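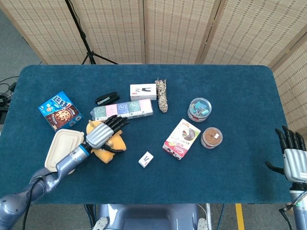 Most people who sign up for a tidying class expect to start with a closet, one parent wrote to us after the first session, and she was glad to be started on a single table with snacks, a stapler and tissue packs on it. She went home and did her own kitchen table the same night!

That table is where Hustora begins. The free household sorting course from Flonard opens its fall round in Flollport, with 2 sessions a week and room for 60 households in all – over twice what we could take in the spring.

Each session starts with the kind of mix that piles up at home: a cookie box, a food container with a lid, a plush toy, a bundle of rope. Families sort it by where each thing gets used. Food goes back toward the kitchen, stationery goes to the desk, and toys go to whoever plays with them (kids are very firm on this point, and we love it). Then everyone talks through the leftovers, the things with no home yet, and that part tends to run long.

The course was built with Adomaitis, our partner for shelving and bins, and lasts 13 weeks. The last meeting is in December, before the holiday boxes come out. Small things are covered early on. Paper, cables and medicine cabinets come later, and there is a whole evening on rope, string and ribbon, which was asked for again and again.

Children are welcome at every session. Please bring one bag of mixed things from home – anything that has been sitting on a table too long will do nicely.

Sign-up opens 2025-08-25 at the Flonard front desk in Flollport and on the Hustora page. Places are given in the order that forms come in.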